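Setting up a big shared table so that it stays usable

Posted Jan 1, 2022 by İlker Akyol

A new year always makes me want to tidy something, and if you share a large worktable with other people then I suspect you know which piece of furniture usually gets it first. I have set up quite a few of these over the years, first at Plestitz and then at Trevville, and the way I go about it has settled into a sort of routine. It takes an afternoon if you don't stop too often for tea (I do stop for tea, so allow the evening as well).

What you'll want to hand: a tray with raised edges, a flat board that will stand on its end, a couple of soft cloths, a mild cleaner that suits your tabletop, a tape measure, and a box big enough to hold everything that's on the table at the moment.

1. Clear what you can lift

Put all the loose things in the box. Don't sort them yet! Sorting is lovely and it will eat the whole day. Anything fixed or heavy can stay where it is, and you just work your way round it. While you're there, look at where the cables run and ease them towards the back, leaving enough slack that nothing pulls when it moves.

2. Wipe the top, then look at it sideways

Wipe in long strokes from the back towards yourself, then go over it again with a dry cloth. Now crouch until your eyes are nearly level with the surface. You'll see smears and old bits of tape that were quite invisible from above. I like a matt top in a light brown or tan for this kind of work – it is kind to the eyes, and a dropped screw shows up well on it. If yours is glossy you may find yourself fighting reflections all winter, and a plain desk mat is a cheap way out.

3. Sort out the window

If the table is anywhere near a window, do the blinds before you decide where things go. Horizontal slats are my favourite, as you can tip them so the light goes up to the ceiling and still have a decent bright room. Dust them first with a barely damp cloth, one slat at a time, top to bottom. Tip them, sit in each working place in turn and see whether anyone is getting the sun in their face. January sun is low, so if it works now it will probably work in summer.

4. Give the tray a permanent place

The tray is the heart of the thing, really. Everything small and loose lives in it while a job is going on: clips, caps, the little pieces that would otherwise roll under your sleeve. It wants to be within easy reach but not right under your elbows, and I leave 30 cm clear between the front of the table and the nearest edge of the tray. A dark tray on a light table is very easy to find with half an eye.

5. Stand the board up next to it

A plain board on end makes a useful little wall. You can lean a drawing against it, clip a list to it, or simply let it stop things from wandering over into the next person's space. Choose one with a good straight edge at the bottom, and check that it stands steady before you trust it. If it wobbles, 2 small brackets at the foot will cure it.
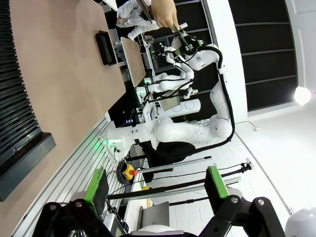 A black tray and an upright board on a tan tabletop, with black slatted blinds at the far side.

6. Leave room for leaning

People lean over tables, and they do it in long sleeves. Ademir Tavares, with whom I shared a bench at Trevville, used to walk round any new layout in his white coat and reach across it from every side before he would let us call it finished. I thought it was terribly fussy and now I do it myself. Reach for the tray, for the back of the table and for the screen if you keep one there. Whatever your cuff catches on needs to move. Behind the chairs I try to keep 70 cm for people getting past.

7. Now open the box

Take things out one at a time. If it is used every day, it goes back on the table. If it's used now and then, it goes on a shelf or in a drawer close by, and the rest can go away altogether. Long tools are best put down with the handle towards whoever uses them most, and if you hand one across, wait until you feel the other person take hold.

Keeping it going

Spend 5 minutes at the end of each working day emptying the tray and wiping round it. Dust the blinds when you notice them, and check the board's footing if the table has been moved. I'll write up the drawers another time – the ones we have at Batista are in a shocking state and I need to get to the bottom of them first.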